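Gouveia and District Cricket Association
Umpires and Scorers Sub-group
Minutes of the meeting held in March 2026, Zumar Oval clubrooms

Chair: Gonçalo Bettencourt
Present: 13 members, as per the sign-on sheet
Apologies: Gromska CC delegate, junior grades convenor

Meeting opened 7.05 pm.

1. Previous minutes
The January minutes were read. One correction: the abandoned second grade match was at Gromska, not at Zumar. Minutes accepted as corrected.

2. Matters arising
The replacement bails for the lower ground have been delivered. The sightscreen at the northern end still sticks when it is moved. The council has been emailed again and has not replied.

3. Appointments
All first and second grade matches before the break had two appointed umpires. Third grade had one appointed umpire in most rounds, with the batting side supplying someone at square leg. The chair noted 218 individual appointments for the season to date.

Two clubs had asked whether a player-umpire may give a run-out from square leg. The answer is yes, and captains are to be reminded at the toss. The Jastudier delegate said his players were reluctant to do it. The chair said the by-law was clear and had not changed.

Finals appointments will go out by email. Umpires who are not available for both days of a two-day final should tell the chair now.

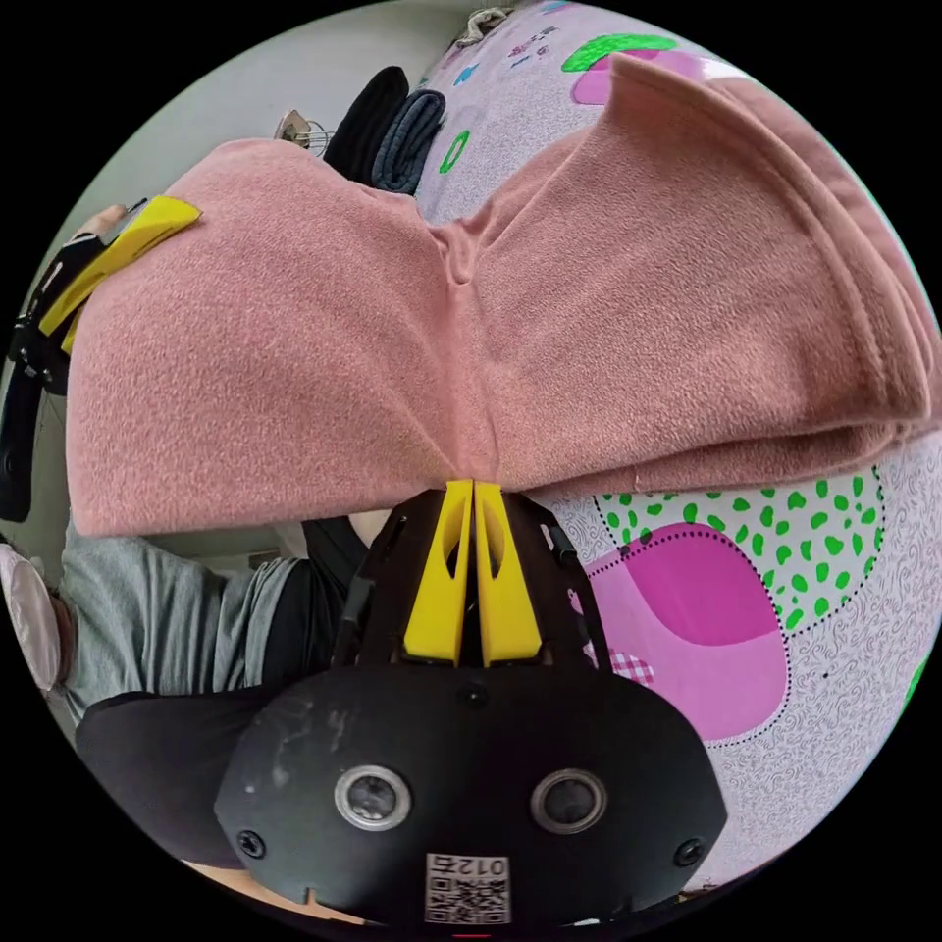 4. Match fees
The current fee for a full day has been in place for two seasons. A rise of $10 per umpire per day was moved and seconded. Gromska spoke against, on the grounds that clubs have already set their subs. Amended to take effect from the start of next season. Carried as amended, one against.

Late payments were discussed. Jastudier has paid its outstanding account. The balance held for umpire payments is $1,039, which covers the remaining rounds and the semi-finals. The association will be asked to cover the final.

5. Scoring
Scorers are still sending in sheets without bowlers' initials. Where two brothers play in the same side this has led to wickets being credited to the wrong one, and the Zumar third grade averages have had to be done again. Sheets without initials will go back to the club.

Electronic scoring stays optional for third grade. If the tablet and the book disagree at stumps, the umpires are to sort it out with both scorers before anyone leaves the ground.

6. Heat and light
A member asked for a fixed temperature at which play stops in junior matches. General agreement that one was needed, no agreement on the figure. Held over until the junior convenor can attend.

Bad light remains a decision for the umpires alone. Captains may be consulted but do not have a vote.

7. General business
The laws refresher will be run before the first pre-season round. New umpires are to stand with an experienced partner for their first two matches.

Keys to the Gouveia umpires' room are to be returned to the chair by the end of the finals.

Meeting closed 8.40 pm. Next meeting to be advised by email after the grand final.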